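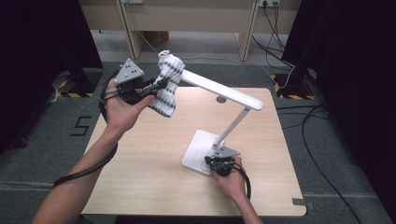 Desk lamp and patterned cloth, tabletop.

Zomard reading rooms - progress to end of June

Behind on Dramov, rest on track. 402 new cards issued, mostly school age. Evening hours now till 8 on Monday, busy from the start.

Spent 3000 on shelving, 1000 still held back for the Dramov floor. Landlord has not signed off yet, chasing agian this week.

Sisex van route started late, two stops droped for now. 158 large print titles on order. Receipts to follow seperately.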